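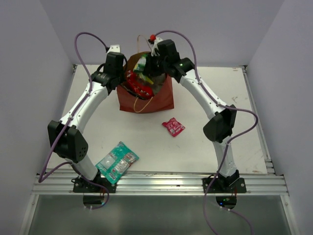 Week two of bag packing

28 May 2019

We passed the halfway mark on the gift bag task this morning. The plan is 586 demonstrations and we have 363 that I'm happy to keep. The rest of this post is mostly notes so I remember how we got here.

The task is simple to say. A paper bag stands at the back of the table with its mouth open, the snacks start out on the table, and the two arms put them in. Everything is recorded while one of us drives the arms by hand, and the recordings are what the model learns from later.

The bag has been more trouble than the snacks. A paper bag with rope handles moves when you touch it, and the handles never fall the same way twice. For the first few days I straightened them before every run. Uwe Dreßler pointed out that the model would then only ever see tidy handles, so I stopped. Now they go wherever they go, one up and one down the front as often as not.

Packages are the other thing. The stiff ones are easy to stand up in the bag. The small candy pouches lie flat on the white top and you have to come in low to get the edge, and I still miss it more often than I'd like. The big flat packs are wide enough to catch on the rim, so I try to turn them before they get there. I keep the runs where I miss once and recover. I throw out the ones where the bag goes over.

We swap the items every 30 runs and change the order they go in. Before that I had a habit of always starting with whatever was closest to the left arm, and it showed up clearly when we played a batch back. The left arm did nearly all the picking and the right one just hovered over the bag. I've redone most of those.

Sellham wants the full set before we start training. I'd sooner train on what we have and see where it fails, then collect more of that. We did it the other way with the Flevmont set in December and ended up with hundreds of good runs of the easy part.

We're also down to our last 6 bags. The paper goes soft around the top after a day of grippers pushing into it, and a soft bag doesn't stay open. I've ordered more in the same size and a few in a different colour.

Next up is the flat packs again, starting from the front left corner.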